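Section 5. Setting up the desk — monitor, keyboard, cables

Applies to the Vasmont shared desk, white top, all sizes. Do section 4 first (legs and leveling). If the desk rocks, stop and go back. Don't put a monitor on a rocking desk.

Have ready: monitor with stand, keyboard, power strip, cable ties, dry cloth. No tools for this section except the small screwdriver from the Hostitz kit if the stand screws need a turn.

CAUTION: Power strip off until step 14. Off at the switch and unplugged from the wall.

5.1 Placing the screen

1. Wipe the top. Dry cloth only, no spray.

2. Set the monitor toward the back of the desk, feet flat. Splayed stands need room on both sides so clear that first. No cable under a foot.

3. Check the feet don't hang over the back edge. Check again after you tilt the screen.

4. Keyboard in front of the monitor, lined up with the front edge of the desk. Leave enough space for wrists.

5. Leave the chairs on the far side where they are. Two people can share the desk if the back edge stays clear.

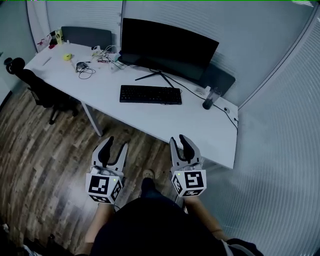

Fig. 5-1. Monitor and keyboard in position, cables not yet sorted.

NOTE: Pens, small toys, chargers etc. go in the Sidix tray before you start on the cables. They always end up under something otherwise.

CAUTION: Curved screens — lift by the lower corners and the stand, never by the middle of the panel. Don't press on the glass to straighten it. Get a second person for anything wide.

5.2 Sorting the cables

6. Pull every loose cable out onto the top where you can see it. Yes it looks worse for a minute.

7. Make two piles: power and data. Anything you can't match to a device goes in a bag with a label. Don't throw it out, the Yau adapters look like junk and they are not.

8. Put the power strip at the back, on the same side as most of the plugs. Switch facing you. Big adapters go in the end sockets so they dont block the ones next to them.

9. Run the monitor cable down behind the stand and along the back. Keep some slack, the screen has to turn without pulling on it.

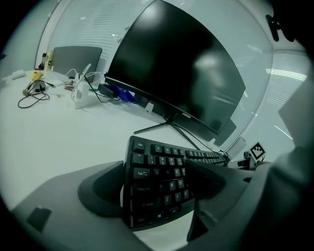
10. Tie the slack in a wide loop. Wide — no sharp bends, and don't pull the tie tight. Finger should still fit through. Use the soft ties, the hard plastic ones cut into the jacket and then you need scissors to get them off again.

11. Power cables down over the back or through the round cable hole if your desk has one. Nothing goes over the front edge, knees catch it.

NOTE: If the cable hole has a cap, pop it off from below. Plug ends first, one at a time. Keep the cap.

5.3 Keyboard and checks

12. Lay the keyboard flat. Turn it over once and knock the crumbs out over the trash, not over the desk. Feet folded in or out, your choice, but both the same.

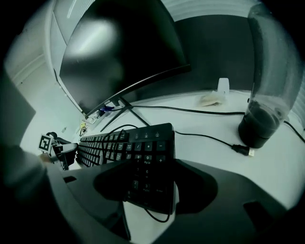

Connect the keyboard last, after everything else is tied down. It's the cable that gets moved most, so it should sit on top of the others and not be tied in with them. Before plugging in, look at where it's lying. A USB plug left right in front of a tall clear container, like the one in Fig. 5-3, gets knocked or dripped on sooner or later, so move the container back or bring the plug around the other side. Same goes for cable looped over the keys, lift it off and lay it behind. Then check the metal end for dust and push it in straight. If it won't go, flip it. Don't force.

13. Drinks: with a lid, and away from the power strip. Best spot is a side table. If it has to be on the desk, keep it clear of the keyboard cable too.

14. Now plug the strip into the wall and switch on. Monitor light first, then press Num Lock on the keyboard and see if the light changes. No light — go to 5.4.

5.4 If something doesn't work

Screen stays dark: check strip switch, then the plug at the monitor end. Those work loose when the stand is turned.

Keyboard dead: unplug, wait 20 seconds, plug back in. Try the other port. Still dead, try another keyboard before you blame the computer.

Stand wobbles: switch off, lay the monitor face down on a folded towel, snug up the stand screws. Snug only, teh threads are soft.

Continue with section 6, Chairs and floor mats.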